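The Tenant at Larnthorpe

Notice was served in December. The Office of Household Order at Trasudberg found that Faraji Chege had not put away a single sock in 221 days, and directed him to begin at once.
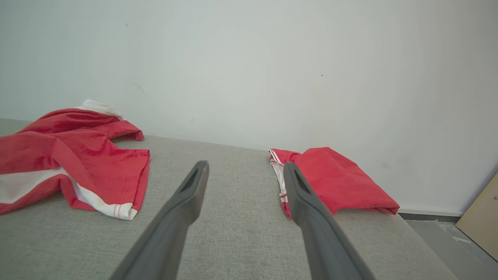

Second Notice

Mr. Chege replied in writing that the laundry had been there first – he had only moved in around it. The Office considered this, and granted him 2 more baskets.

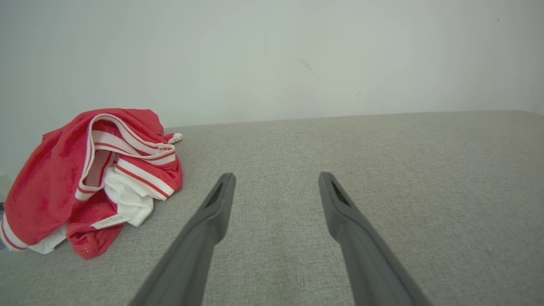

Larnthorpe, on the morning of the inspection.

The inspector found him folding, and sat down to help.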